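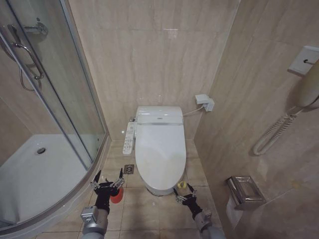

Guest bathroom, Skurkamdale site: the left hand has the red tool, the right is down by the base of the toilet.

Progress report on the Usuga cleaning service review
October 6, 2024

Hi all – you asked for something short before the next payment goes out, so I'll try.

We're now 10 weeks into the Usuga trial and I'm a lot happier than I was at the last report. The package we're reviewing is the two-arm unit with the multi-fingered hands, plus the remote support plan from Homis. Setup took 2 visits. The first one was mostly spent finding out that our door thresholds were higher than the ones on the form (my fault, I measured the wrong side).

Bathrooms are still the hard part, and they're what I've been spending your money on! Toilet bases are going well. The arms can get down low at the side of the pedestal, and the fingers hold a small tool steadier than I expected from the brochure. Curved shower glass is slower. The unit tends to stop short of the bottom track, and I finish that bit by hand and log it.

We've also had to settle on rules for cords and fittings. Hair dryer cords, bidet seat plugs, toilet paper hanging down – all of it goes on the room map as "keep away" before a run starts. Homis changed the map screen after I complained, and marking up a room is much quicker now. I'd still like a way to copy a map from one room to the next.

Money: we've spent $1,000 of the supplies line, nearly all on brush heads and spare finger pads. The pads wear out faster on grout than on smooth tile, so I'd like to order another set in November. The service plan itself is on budget.

I did look at the Altum kit as you suggested. It's cheaper up front, but the basic version comes with a single gripper and you'd be swapping tools all the time. I wouldn't switch at this point.

Still to do: 3 more bathrooms, a full run with me out of the room, and the noise readings I keep putting off. Homis also owes us an answer on whether the hands can be rinsed under a tap or only wiped. I'll send that on when I get it.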